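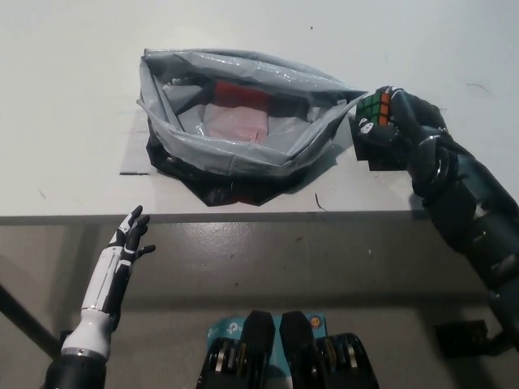
Progress report to the Plesholm Fund
Small grants for neighborhood reuse, second period
Project: Kikuvberg Street repair and sorting room
Prepared by Wilmer Rengifo, project coordinator

Summary

The room has been open through the whole period except for one week in October, when the heating was out. The work plan is mostly on schedule. The textile part is behind, and we are asking to move money between two budget lines. Details are below.

Repair evenings

We held the evenings as planned, starting at 6:30 p.m. and closing at 9. Lamps, kettles and zippers are still what people bring most. We no longer accept microwaves. Two of our fixers were not comfortable opening them and the insurance wording was unclear, so Flor Grajales wrote a short notice for the door and the matter is closed.

The waiting list for sewing machine repairs is longer than we would like. Parts for older machines take several weeks to arrive. We now tell people this when they sign up, and there have been fewer complaints.

Sorting and collection

The soft plastics collection started late. The hauler changed its rules on food packaging after we had printed our first leaflet, and we had to reprint 200 copies. The new leaflet asks households to rinse and flatten packets and to keep them apart from toys and household goods. Mixed bags still come in. Sorting them by hand takes up most of the afternoon shift, and this was not allowed for in the original staffing plan.

Toys in good condition go on the giveaway shelf. Puzzles and board games with missing pieces are kept in a separate bin for the after-school program, which uses them for crafts.

Textiles

The partner we named in the application, Wumosura, moved its workshop across town and could not take our fabric during the period. We stored what we could and turned some donors away. Wumosura has agreed to restart pickups next period, with one pickup a month to begin with.

Budget

Spending is under plan on textiles and over plan on printing and shift pay. We ask to move $2,000 from textile transport to staffing. The total grant does not change. The leaflet reprint cost around $200 and was paid from the printing line. Receipts are in the folder sent with this report.

Problems and changes

The back door lock was replaced. The landlord has not yet answered our letter about the loading area, and drivers are still parking on the sidewalk. Flor will call again before the next rent payment.

Next period

Restart textiles. Train more people on the afternoon sorting shift. Try one repair session on a morning, as several retired members have asked for it. Send the final count of items repaired with the closing report, in the format the fund supplied.

Kikuvberg Street Repair and Sorting Room | Contact the coordinator | All rights reserved | Back to top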